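Budget for a first robot arm for kitchen tasks: what am I forgetting?

Posted by the account Fliruler, 2025-07-16

Hello all. I am writing the equipment plan for a small test kitchen and I would like to hear from people who did this before me. English is my second language, so please ask if something is not clear.

We want one arm on a table. The work is simple kitchen work: move food between a pot and a plate, hold a lid, turn a dial. No cutting, no open flame. We do not need speed. We need the same motion to be correct many times per shift, with a person standing near.

My total is 3,796 dollars for everything except the arm. The arm is a Perron and is paid from another budget, so please do not discuss the price of it. From my total I must buy:

a gripper and spare fingers
a fixed camera with a stand
table, clamps and cables
cookware and plates, including replacements
one year of small repairs

The gripper I have in mind is from Plika. They quoted 1,000 for the gripper with one pair of fingers, and 111 for each extra pair. Brurkov has a cheaper model, but the delivery is 21 working days and they did not answer me if the fingers can be washed.

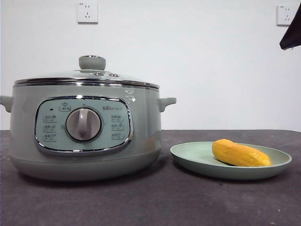
Before you fix the total, ask Plika what the opening of the gripper is in millimeters, says Brurkov_user. Then measure every object you plan to use. I bought a gripper first and the plates after, and two kinds of plates in my set had a rim I could not pick up well.

I know this advice is a little late if you have a quote already, but a quote is not an order. Most sellers will change the finger shape for a small fee if you ask at the start. Also put the spare fingers on the first order. I paid shipping three times in one summer for small bags of rubber pads.

For the rest of your list:

Cookware: buy two of each piece, the same model. When a pot is discontinued, the new one has the handle in another place and you must teach the motion again. This cost us more hours than any broken part.

Table: heavier than you think you need. Ours was moving a little when the arm stopped, and we bought a second one in June.

Food: you did not write it in the list. If you use real food every day, it is a monthly cost and somebody has to buy it.

Perronfan22

Just get the cheaper gripper. You will break it anyway in the first months. Spend the money on a good camera.

Shelf_and_Clamp

I do not agree with the answer over mine. A cheap gripper that nobody can clean is not cheap in a kitchen. Ask Brurkov again about washing, in writing, and give them a date. If they do not answer by that date, you have your decision.

One more line for the budget: power. Write down which outlet feeds the cooker and which feeds the robot controller, and ask an electrician if they are on the same circuit. In our room they were, and we had to pay for a new line. It was not in any plan, so the money came from repairs and in autumn we had no repairs budget left.

For three spare pairs of fingers you will pay 333. I would start with two pairs and keep the difference for pads and screws.

Fliruler

Thank you, this helps a lot. I will add food and the electrician to the plan, and I wrote to Plika today about the opening. I will buy two pairs first. Can somebody tell me how long one pair lasts with washing every day?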